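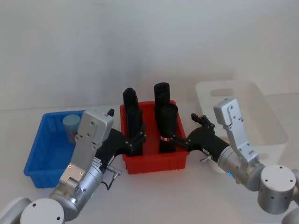
Color sorting with bins

By Kalevi Kallio
January

Print this article
E-mail this article

Color sorting with bins is a method of keeping small objects in order. Each group of objects receives its own open container, and the color of the container tells the user which group belongs inside. The method is used in workshops, school rooms, stockrooms and home kitchens. It is older than plastic, but it became common when molded crates in strong colors became cheap to buy.

Containers

The usual container is a low rectangular crate or tray, open at the top. Ribs or slots in the walls make the plastic stiff without making it heavy. A thick rim gives the hand something to hold. Blue and red are popular because most people can tell them apart quickly, also in weak light. White or translucent bins are often added as a third, neutral place. Some of these have a handle cut into the wall.

A low crate lets tall objects stand upright and show above the rim. In the red crate here the black cylinders stand in pairs, one behind the other, and they can be recognized from the far side of the table. Objects lying down take more floor space and are easily mixed.

In the catalog of the storage firm Hillo, crates of this type are sold in sets of 12. The firm Vemow sells them one by one, with a depth of 15 centimeters for the deep model.

Arrangement

Bins are mostly placed in one row on a table, with the long sides or the short sides in line. The row is read from left to right, as a line of text is read. Mervyn Gosling, who wrote the handbook "The Ordered Bench", recommends a pale table and a pale wall, so that the colors of the bins stand out. He also recommends to leave one bin free for things which have no group yet.

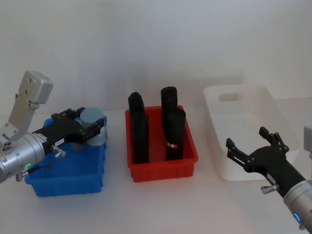
Gosling calls this free bin "the waiting bin" and advises that it is cleared at the end of every working day. Other writers do not agree. Phyllis Hollis considers that a waiting bin only delays the decision, and in her own system every object must be placed at once.

Rules for sorting

A sorting rule may follow the color of the object, its shape, its size or its use. Matching by color is the simplest rule, and a light blue cup placed in a blue crate is a typical case. The rule becomes harder with black or clear objects, for which there is often no bin of the same color. Such objects are then given a bin by agreement. A narrow band of another color on an otherwise dark object can also help to tell it from its neighbors.

Use in teaching

The method is a known exercise for young children. Wendell Abernathy described it in a course book with 137 small tasks, of which almost 60 need only bins and cylinders. The child first sorts with two bins and receives the third one later. In the Preda course the bins are changed in their places between lessons, so that the child follows the color and does not remember only the position.

See also: Stacking crates; Drawer dividers; Labeling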